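A home build that starts on the screen

The maker behind the Rirex project works from a converted laundry at the back of the house and, two evenings a month, from a bench at the Nososon shared workshop. Rirex is intended to be a two-armed household robot that can tidy a desk without supervision. We met at the workshop in September, over a laptop and a box of motor brackets, to talk about what it takes to build such a machine on a private budget.

The physical robot is incomplete. One arm has been assembled and bolted to a stand, and the second is in parts. Most of the labour to date has gone into the simulation, in which a finished robot carries out its tasks in furnished rooms. "I was in a hurry to cut metal when I started," the maker said. "I cut the first shoulder bracket four times. After that I decided the arm would have to earn its parts on the computer."

The software arrangement is called Redeo. It began as a set of scripts for replaying arm movements and now handles the rooms, the objects and the camera views as well. Each attempt at a task is saved under its own number, and the log stood at 3,047 entries on the evening of our visit. The maker reads the failures first.

Asked which household objects cause the most difficulty, the maker named anything carved. "A box has sides, and you can tell the gripper to close on two of them. A carving has a thick end and a thin end and no flat place anywhere. If you take the thin end, the weight swings. If you take the thick end, you may not have the opening for it."

The gripper itself is a plain parallel type with two fingers, and the maker has resisted advice to change it. Members of the workshop have suggested a three-fingered hand on several occasions. "I would have to learn everything again. Two fingers, one motor, and I can repair it on a kitchen table." The fingers for the physical arm are filed by hand from aluminium bar, and the wrist uses a second-hand gearbox bought from Rüegg, a small surplus dealer — the most expensive single item in the build.

The maker was frank about the limits of the method. Friction in the simulation is a guess until it has been compared with the real pads, and shadows that look coarse on the screen bear little resemblance to a desk beside a window. A cluttered table is still worth the trouble of setting up, in the maker's opinion, as "no desk in my house has ever had one thing on it."

Work on the second arm will resume once the wiring for the first has been redone in a heavier gauge. The maker hopes to have both on the stand within 3 months, and has booked the large bench for the purpose.
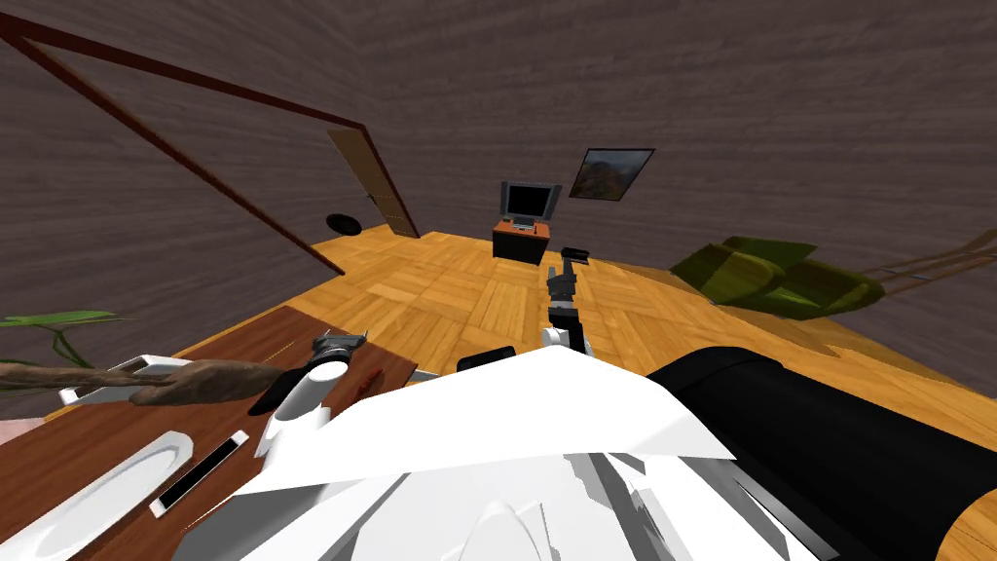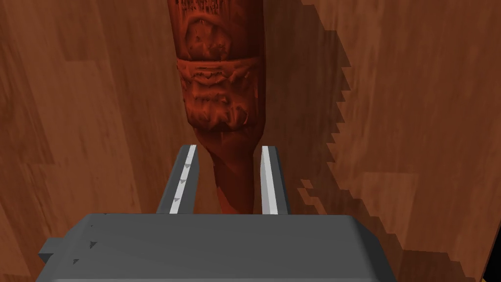
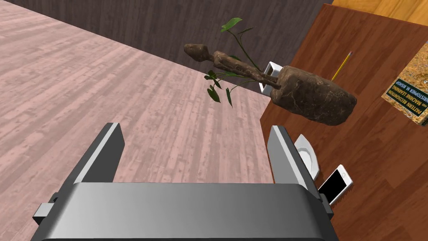

Views from the Rirex simulation, with the robot's grippers in each.

Related items
Choosing a gearbox for a small arm
Nososon workshop: bench bookings and storage
Filing gripper fingers from bar stock
Letters: cable gauge and moving joints

Contact the editors | Copyright Nososon Workshop Newsletter | Back to top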